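Skisto Closet Guide
Section 4: Folding and Storing Puffer Coats

Puffers are the most fun thing in this whole guide to fold, and the ones people put off the longest. Set aside a few minutes, clear a bed, and let's go!

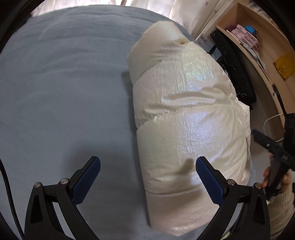
Can a puffer coat be stored folded for the whole summer?

It can, as long as the folds are wide and nothing heavy sits on top of it. Take it out once halfway through the season, give it a good shake, and fold it again along different lines.

4.1 Before you start

Work on a bed with a plain sheet or a clean blanket pulled flat. A tabletop will do in a pinch, but slick shells slide around on bare wood and you end up chasing the sleeves. Check these first:

- All pockets are empty (tissues, lip balm, parking stubs, last December's gloves).
- The coat is completely dry, including the seams and the inside of the collar.
- Zippers are closed and snaps are fastened.
- Any fur trim or clip-on belt has been removed and goes in the small mesh pouch.

CAUTION: Never pack a damp coat. Filling that feels dry through the shell can still be wet in the middle of each section. If you have any doubt, hang the coat overnight and check again.

4.2 The long fold

The long fold works for anything from a hip-length jacket to a full-length coat, and it is our favorite by a mile.

1. Lay the coat face down with the collar pointing away from you. Smooth it from the center out with flat hands.
2. Fold the left sleeve straight across the back. Do the same with the right sleeve, so that one lies over the other.
3. Bring the left side of the coat in to the center line.
4. Bring the right side over it. One long edge will come out fairly straight and the other will bunch a little. Leave the bunching alone; it relaxes in the box.
5. Fold the hood or collar down over the body.
6. Press gently from the hem toward the collar to let the air out. Go slowly and you'll hear it sigh!
7. Fold the bottom up once, or twice for a full-length coat, placing each fold at a quilting seam wherever you can. The coat is thinnest there and bends easily.

NOTE: Pearly and high-gloss shells show creases more than matte ones do. Slip a sheet of white tissue paper inside each fold, and keep rings and watch bands away from the fabric.

4.3 Into the box

The Driltow box (part 281) holds one full-length coat or two short jackets. For a family's worth of winter gear, use the Akham under-bed drawer, part 775.

1. Line the bottom with the cotton sheet supplied.
2. Lower the coat in with both hands under it, straight edge against the long wall of the box.
3. Tuck loose flaps, such as a storm placket, flat along the side.
4. Close the lid. It should meet the rim without any pushing. If it doesn't, take the coat out and repeat step 6 of the long fold.

CAUTION: Do not use vacuum bags for down. Weeks of hard compression can leave the filling clumped, and it takes a lot of patience to bring it back.

4.4 Waking it up again

Open the box a day before you want to wear the coat. Hold it by the hem, shake it hard, then hold it by the shoulders and shake again. Hang it on a wide hanger and pat each section between your palms. Watching a flat coat fill out is a treat, and kids love helping with this part.

Section text by Florêncio Patrício. Revised January 30, 2025. Continue to Section 5: Scarves, Hats and Gloves.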